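What Is a Group Chat, Anyway?

OK so. You type "hi" on a tablet. Your cousin gets it 2 seconds later, maybe far away. How??

First your app chops the message into little bits called packets. Then it scrambles them. That's encryption, like a secret code only your cousin's app can undo. Off they go over the Wi-Fi to a big computer called a server.

The server reads the adress on the packets (not the message, that part is scrambled!) and sends them on. In a group chat it does this for everybody. 10 friends, 10 deliveries. Super fast. 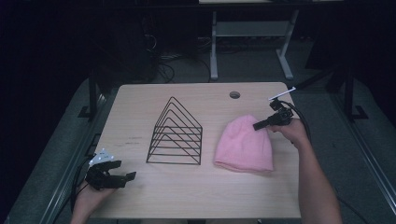

A pink knit hat and a black wire rack on a table.

No signal? The server waits. It holds your message til your cousin's tablet is back online, then ding.

Sending a picture is the same thing, just way more packets. So it can be slow. Video, even slower.

Try it: write a note, cut it in three pieces, number them, mix them up. Can a friend put it back togehter? You just did what an app does.

Words to know: packet, server, encryption.

By Maite Villalobos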